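Tabletop Game Design, Unit 4: Teaching the Rules
Handout and lecture notes, October 17, 2024

Okay, so last time we left off with your push-your-luck prototypes, and a lot of you had the same trouble at the tables. The games were fine. Some of them were really fun! But it took your testers forever to start playing, and in a couple of cases they never did learn the scoring, they just nodded and hoped. So this unit is all about the rulebook and the teach, and I'm going to go through it in the order I'd do it myself.

If you missed the session, read this with your own prototype open next to you. It makes a lot more sense that way.

What a rulebook has to do

A rulebook has two jobs, and they fight each other. Job one is teaching the game to somebody who has never seen it. Job two is answering a question in the middle of turn six when two people are arguing. The first wants a friendly path from start to finish. The second wants everything findable in ten seconds with one hand while you hold your cards in the other.

Most first drafts are all job one. They read like a letter (mine did too, my first published game, Tatden, had a rulebook that was basically a long email to my cousin). Then the first argument happens and you're flipping through eleven paragraphs looking for whether a tied auction goes to the dealer.

My fix for Tatden's second printing was to put the teaching up front and then a plain reference page on the back cover. Icons, tie-breakers, end of game. That's it. People wrote to me about that back cover more than they ever wrote about the game.
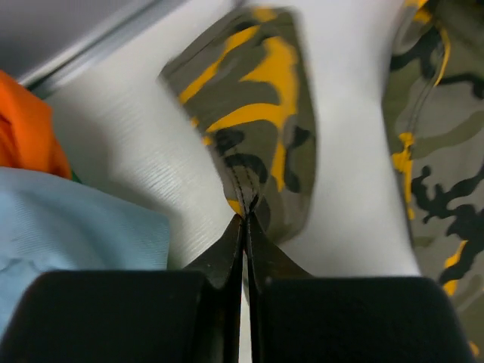

Word count comes into this as well. The rules for Golia, which we played in the second week, run to 1,561 words, and I think that's right at the limit for a game that calls itself a family game. I'm not giving you a hard cap for the assignment, but if you're going past that for a 30-minute card game, something in the design wants cutting, and it's usually the thing you're proudest of. Sorry!

The order of things

This is the order I like. You can break it, but tell me why in your notes.

Theme and goal. Who are the players and how do they win? Keep it to a short paragraph. "You are rival ferry captains. Whoever has the most coins after the last harbor card wins." Done. I love flavor text as much as anyone but save the three paragraphs on the ferry guild for the box or the website.

Components. List them with the names you will use for the rest of the book. If it's a "harbor card" here, it can't turn into a "port card" on page three. I caught this in nearly every draft from the last group, and I still catch it in my own.

Setup. Number the steps. Put in a diagram of the table for a specific player count, and say which count it is. If the setup changes for two players, put that in a box right there and not at the end, where people find it after the game's already over.

A turn, from start to finish. Give the skeleton first, then the detail. "On your turn, draw a card, take one action, then check your hand limit." Then go back and explain each piece.

End of game and scoring. Say exactly what triggers the end and whether everybody gets an equal number of turns. Please, please include a worked example of scoring. Use real numbers from a real playtest.

Words that cause fights

"May" and "must" are the big ones. If a player may draw a card, they can say no. If they must, they can't, even when the deck is about to run out and it loses them the game. Go through your draft and look at every single one.

"Then" is sneaky. Does "discard a card, then draw two" mean you can still draw if you had nothing to discard? In Khương, the trading game we have on the shelf, the answer is no, and the book says so in a footnote. I'd have put it in the main text.

"Adjacent" needs a picture. Always. Half the table thinks diagonals count.

And "each player" versus "each other player." Lợi Quan pointed out in class that her group had played a whole evening with the active player paying herself, and the rules as written allowed it. That's a great catch, and the sort of thing you only find by watching.

The blind test

Blind testing is where you hand over the box and shut up. You don't explain, you don't smile at the right answer, you don't say "well, technically." You sit in the corner and write down every place they stop and go back to the book.

Run it like this:

1. Find a group that hasn't seen the game. Friends are okay for this, as long as they've never played any version of it.

2. Put the box on the table, closed, with the rulebook on top. Start a timer when they open it and write down when the first turn begins.

3. Note the page and the question each time somebody asks something out loud. Don't answer! If they get it wrong, let them play it wrong.

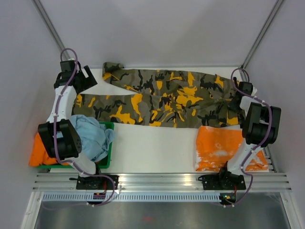

4. When the game ends (or falls apart, which is also useful), ask them to teach it back to you. The bits they skip are the bits your rulebook buried.

5. Fix the book before you touch the design. I know it's tempting to go change a card. Get the wording right and test again, and see if the problem's still there.

With Denarura, the first blind group took 60 minutes to get to their first turn. Sixty! I had told everybody it was a light game. All I changed was the setup page and the name of one token, and the next group was playing before their pizza showed up.

For next session

Bring a printed draft of your rules and enough copies for your tester group. Staples are fine, nothing fancy. Also write a pitch of no more than 200 words for the back of the box, and try reading it to somebody who doesn't play games. We'll swap drafts in the first half and run blind tests in the second, so make sure your prototype is complete, with all the cards sleeved or at least cut to the same size. Bring a pencil too, you'll be marking up someone else's pages.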